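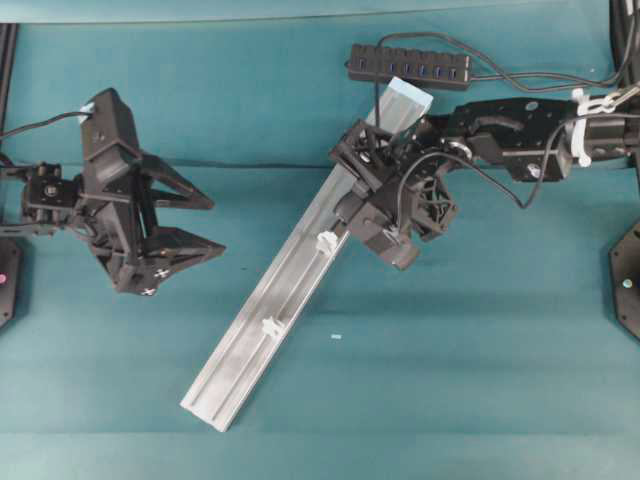

Do I need to be fit before I join a Riletti class?
Come exactly as you are. Most of our members started out puffed after one flight of stairs, and a good many of them still grumble on the way up to our front door, which sits at the top of one.

About Riletti

Riletti is a small swimming and fitness school for grown-ups who have been away from exercise for a while, or who never really got started. We teach in the pool at Pluleck and in the studio next door, and we like to think we're a friendly bunch to get back into the water with.

The school was started by Ineke Bakker, who swam a lot as a teenager, stopped completely when work and children came along, and then had a fairly miserable time trying to go back. She signed up for a lane session full of very fast people, spent most of it hanging on to the wall and went home wondering why there wasn't a class for somebody like her. So she hired one lane, put a card up in the Adomaitis bakery (they still let us use the corkboard, bless them!) and got 4 replies. Those swimmers became our Early Group, and the Early Group is still going, although these days it meets at a much more civilized hour.

How we teach

We keep things slow at first. A new swimmer usually begins with breathing out underwater, floating, and one gentle width at a time, with as long a rest as they like in between. When 200 yards feels comfortable we have a little chat about what you'd enjoy next. Some people want to get to 500 without stopping, some want to learn a tidy backstroke, and some just want to keep coming and have coffee afterward, and we're very happy with all of that.

The studio classes work the same way. There's a stretching hour, a balance class that is harder than it sounds, and a strength class using light weights and bands. If you have a health condition such as asthma or high blood pressure, please talk to your doctor before you begin and let your teacher know too, so that we can plan around it. Bring your inhaler to the poolside if you use one.

The Vustness Swim

Every October we hold the Vustness Swim, when the whole school adds up its lengths over one long afternoon. Last time we reached 674, with Ineke swimming the final one in a terrible hat. Family and friends are welcome to come and cheer, and there is always soup.

Coming to see us

You're welcome to watch a class or try one before signing up for anything. Ring the office or stop by the front desk at Pluleck, and bring a towel in case you change your mind about just watching.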